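Section 4: Fitting the Processor, Memory and Hard Drive

Applies to refurbished towers supplied under the Jistau bench scheme. If you have a Brulow tower, put this down and find the other booklet, which is thinner and has better diagrams.

Before you start

Shut the computer down, pull the mains lead out at the wall, and press the power button once to use up whatever is left inside. Then touch bare metal on the case. You will feel foolish, but it costs less than a new board.

Lay the tower on its side with the open side up. Keep the screws in a saucer. A carpet is not a saucer.

1. Find your bearings. The board is the large green thing. The processor socket has a hinged metal frame, and the memory slots are the pair of long black ones with a latch at each end.

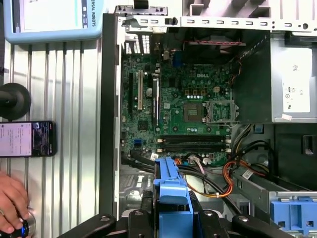
2. Look at the socket with its frame raised. The rows of contact pins should be even. Do not touch them, blow on them or point at them with a screwdriver.

3. Lower the processor straight in, matching the notches. It needs no pressing. If you find yourself pressing, stop and turn it round.

4. Close the frame and bring the lever down. This part does need a firm push, and the creak is normal.

CAUTION: Fit the heatsink before switching on. "Just a quick test" without it is how we came by our box of spare processors that don't work.

5. Open the memory latches, line up the notch and press each stick down at both ends until the latches close.

6. Move loose cables clear of the drive area. They will drift back. Move them again.

7. Bring the hard drive to the case, holding it by its edges. A 3.5-inch drive dislikes knocks, even when it isn't running.
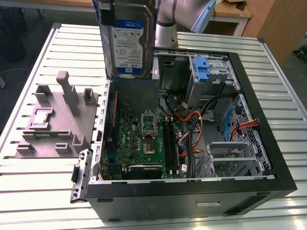 Fig. 4-2. Hard drive held upright over the open case, label showing.

8. Slide the drive into its bay, fix it with the screws from the saucer, then connect data and power. Both plugs go in one way only, whatever your thumbs may tell you.

Note: Corrections to this section go to Hannelore Kleinschmidt, who wrote step 6 from experience.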